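About us > Who we are

Print this page | E-mail this page

Buveo is a community clothing and textile reuse service based in Movwood. We collect clothes, gloves, blankets and household linen that people no longer want, sort and mend what can be mended, and sell it at low prices through our shop on Perrin Street. Anything we can't sell goes to other uses wherever we can find one.

We are a registered not-for-profit. We have 12 paid staff, most of them part time, and our income comes mainly from the shop. Grants paid for the first fit-out and the van but they don't cover wages or rent.

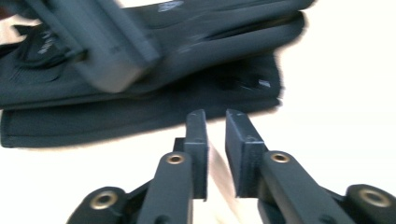

The service began as a winter coat drive run out of a church hall. The coats kept coming after winter finished, and the hall needed its storeroom back. We moved to the old Drutidlow drapery, which had wide benches, good windows and a roof that leaked over the fitting rooms. The roof was replaced the following June. We still use the drapery counter and one of the original cutting tables.

Last financial year we kept 1,578 bags of clothing and linen out of landfill. A bag holds up to 32 litres. We don't weigh donations at the door, so we report in bags and have done from the start.

Sorting is done by hand. Each item is checked at the seams, cuffs, collar and fastenings, then graded for sale, mending or rag. Dark knits and felted cloth are checked under the front windows, where moth holes are easier to find. Woollens go into the freezer before they go anywhere near the racks.

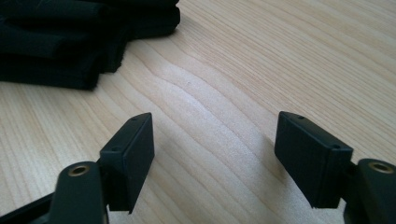
What we accept

Clean adult's and children's clothing, hats, scarves, gloves, sheets, towels, curtains and dress fabric in lengths over one metre. Shoes must be in pairs and tied together. We can't take pillows, doonas, electric blankets or school uniforms with a crest.

Gloves and other small items sell well in the colder months and we are usually short of them. Please pin pairs together if you can.

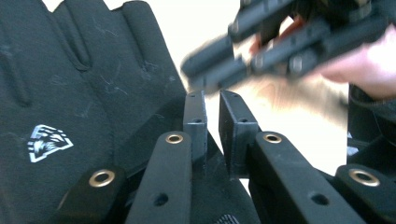 Black fingerless glove with a small printed logo.

Mending classes

We run a beginners' class in hand sewing and darning at the shop. So far 113 people have completed it. Bring your own garment. Needles, thread and scissors are supplied.

Page updated 3/1/22

Shares: 12 | Comments: 0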